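Bow Ties and Tabletop Racks: Frequently Asked Questions

Segura rents and sells formal accessories to schools, choirs, restaurants and wedding parties. These are the questions we get most often about storing, displaying and returning bow ties. If yours isn't answered, write to Nicanor Pacheco at the counter and he will get back to you.

Last updated November 26, 2018

What kind of table should I use for a bow tie rack?

Any flat, level table will do. The racks are light and have a small footprint, so a card table or a desk is fine. We use a light wood table in our own sorting room. Wipe the surface before you start. Black fabric picks up lint and crumbs easily, and a tie that has been laid on a dusty table will need brushing before it goes out. 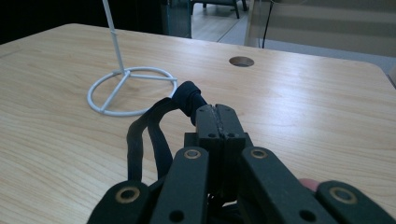 SETTING UP

Do I need a tablecloth?

No. If you use one for a fitting day, choose a smooth cloth and pull it flat so the base of the rack doesn't sit on a fold. A plain wood surface works well with black ties because dropped pieces are easy to find.

Which rack do you recommend?

We sell two. The Wosholm is a white wire rack for tabletops, with arms at two heights. The Standitz is a floor model for stores and costume departments. Most choirs and small restaurants buy the Wosholm. The arms don't come off either model.

How many ties can go on one arm?

One if people will be choosing from the rack, two if you are only storing them. With more than that the straps get caught on each other. The ties at the back of the arm also tend to get forgotten until someone does inventory.

Should the straps be fastened or open when I hang them?

Fastened. Close the hook, slide the strap to a middle length and put the loop over the arm. Let the bow hang free. An open strap slips off when the rack is turned, and the hook can snag the tie beside it.

Which arms should I fill first?

Start with the lower tier, on the side facing you, and then go around. Filling the top first makes a light rack easier to tip. After the lower tier is done, move up and spread the ties evenly.

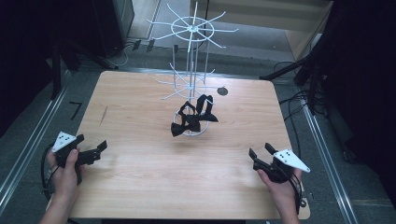

Photo: Saturnino Arroyo / Segura

Two of my ties keep overlapping. Does it matter?

For a day or so, no. For longer storage, move one of them to the next arm. A bow that is pressed against another can take a crease at the wing, and the crease will show under stage lights.

How do I get a crease out?

Hold the bow over steam for a few seconds, pull the wings gently into shape and hang it up until it is dry. Do not put an iron directly on satin. If you have to press it, use a cotton cloth in between and the lowest setting.

Can the ties be washed?

The polyester ones can be washed by hand in cool water with a little dish soap. Roll them in a towel to take out the water and hang them. Silk ties should go to a dry cleaner. Rental ties should come back unwashed, and we clean them here.

How long is the rental period?

The standard period is 7 days from pickup. School and choir accounts can keep ties for 30 days. In June we are busy with graduations and weddings, so please book early and return on time.

How should I pack ties for return?

Take them off the rack and adjust the straps to the shortest setting. Lay the ties flat in the box, bows alternating left and right. Don't fold the wings. Put the packing slip on top. Do not send the rack back with the ties unless you rented it.

What are the item numbers?

Wosholm tabletop rack, white: 398
Black bow tie, adjustable strap: 1,514 (enter it without the comma on the order form)

Do you carry clip-ons?

Yes, in black only, under the Kekitz name. They come on a card and don't need a rack. Children's sizes are by special order.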